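A Morning at the Entwistle Furniture Works

In January I visited the Entwistle furniture works in Parmont, together with other members of our evening course. The bus left at 7 in the morning and the road was icy, so we arrived late and the coffee was already finished.

Our guide was Iraís Arriaga, who has worked there for 4 years. She first took us to the yard, where the boards rest under a long roof. I did not know that wood must wait so long before a person can use it. Some stacks had stayed there for more than 80 weeks. Then we went through the drying rooms and the sawing hall, where it was too loud for questions – I wrote mine on paper and asked them later. 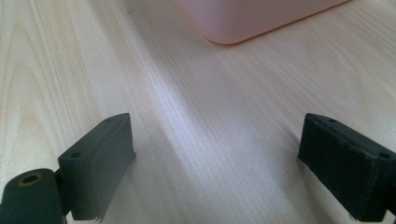

What interested me most was how a board is cut from the log, because my grandfather was a joiner and he spoke often of this. In a flat-sawn board the growth rings come out as wide arches and long ovals, as on the left side of this tabletop, while the straight, narrow lines on the right are calmer to look at. Mrs. Arriaga told us that customers in the city ask for the straight grain, but she herself prefers the arches. I agree with her.

After lunch we saw the finishing room. They use two oils there, Mivora and Pisico, and the second one smells strongly of oranges. A worker let us rub a sample piece with a cloth, and I was slower than all the others.

The tour costs 86 crowns and one must book by telephone. Wear warm shoes – the floor in the sawing hall is concrete. The small shop at the gate sells offcuts by the bag, and I carried two of them home on the bus.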